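From: Chibuzor Bassey
To: Plelum residents list
Date: 2 December 2018
Subject: Re: Whooping cough in our district, what we know

Dear all,

Thank you for the many answers to my first message. I try to reply to the most common questions in one letter, so please excuse me that it is long.

The unnamed parent from the Hajdu side wrote:

> My daughter has been coughing for two weeks, mostly at night. The
> clinic said first it was only a cold. Now I hear there are 37 cases.
> Is this number true, and must I keep her brother at home also?

Yes, the number is true. The health office has confirmed 37 cases since the middle of June, and 3 of them were babies who had to stay in hospital. All three are at home again. The real number is surely higher, for many adults have only a long cough and never go for a test.

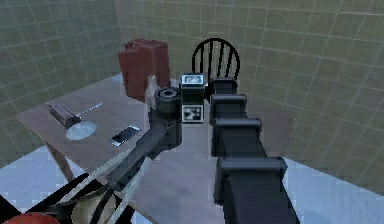

About the brother I can't decide for you. What the nurse at the Asta clinic told me is this: a child who has no cough and has all his vaccinations may go to school, but the family should telephone the clinic the same day when somebody in the house gets a positive result. Sometimes the doctor gives antibiotics to the whole family. Please ask them and don't take tablets that were left over from another illness.

The second question was about the vaccine. The clinic received 50 doses for pregnant women and they were used very quickly. A larger delivery is promised, around 2000 doses for the whole district, but I have no date for it. I asked two times. When I know more I will write here.
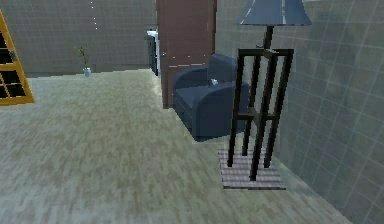
The living area, with the floor lamp and carpet.

Several people asked why the school in Bruvix was not closed. I also found this strange in the beginning. The answer of the health office was that closing helps little with this illness, because the cough lasts many weeks and the children meet each other anyway in the shops and on the bus. They prefer that each sick child stays at home until the fifth day of antibiotics is finished.

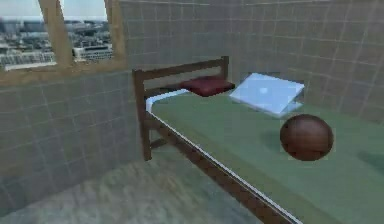 One father from Bruvix answered that five days is easy to say, but his employer gave him only two free days, and the grandmother is too old to be near a child with such a cough. I think he is right to raise it. The health office can write a paper for the employer, it is free of charge, but you must ask for it yourself at the desk.

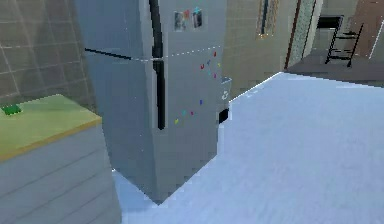
Kitchen, with the refrigerator.

The evening telephone line is still open for parents of babies under one year. If a baby stops breathing for a moment or becomes blue in the face, do not use this line, call the ambulance.

Corrections are welcome, please send them to the list and not only to me.

With kind regards,
Chibuzor Bassey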